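# Chapter 6: Signs That Direct

A visitor who has come through the front door of a building still has to find the right room. The signs that get them there are called directional signs, and planning them is a different job from designing the sign over a shop or the lettering on its window. This chapter covers directional signs inside offices, clinics, and small public buildings. Outdoor signs are dealt with in Chapter 16.

## What you will learn

After working through this chapter, you should be able to:

- mark the decision points on a floor plan
- write the wording for a directional sign
- choose a letter height to suit the reading distance
- prepare a sign schedule that an installer can follow

## The Wollham clinic

Fidelina Nina manages the front desk at a clinic in Wollham. When the clinic moved into a larger building, the sign budget was spent on the reception area and the outside of the building. The corridors got printed sheets in plastic sleeves. Within a month the desk staff were giving directions all day, and patients were arriving late to appointments they had checked in for on time.

The clinic hired Vasilică Roman, a sign planner from Cernetwood. He asked for the floor plan and walked each route a patient might take, starting at the entrance. Wherever he had to choose between two ways to go, he made a mark on the plan. These marks are decision points, and they are where directional signs belong. A long corridor with no turns may need only one sign to confirm that the visitor is still on the right route.

Roman also looked at the walls. Before any sign is specified, the planner should know what the surface is made of, what color it is, and how light falls on it at different times of day. A pale sign panel on a pale wall is easy to miss, even when the lettering is large. Glossy panels can reflect ceiling lights and become hard to read from one side.
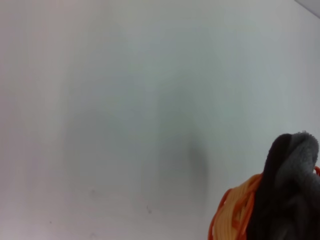 *Figure 6.1. A pale, matte surface with soft changes in tone and a blurred gray shadow.*

The finished plan used fewer signs than the sheets it replaced. Department names were shortened and made to match the names printed on appointment letters. This second change cost almost nothing. Patients had been looking for "Blood Tests" while the sheet on the wall said "Phlebotomy."

## Key terms

**Decision point.** A place where a visitor must choose a direction.

**Confirmation sign.** A sign between decision points that repeats the destination.

**Sign schedule.** A table listing every sign by number, with its wording, size, location, and fixing method.

## Before you read on

Choose a building you know well and draw a simple plan of the ground floor. Trace the route from the main entrance to one room that visitors often ask for. Mark each decision point and note what a first-time visitor would see there now. Keep the drawing, as you will use it again in the exercises on wording and letter height.

Section 6.1 begins with the floor plan.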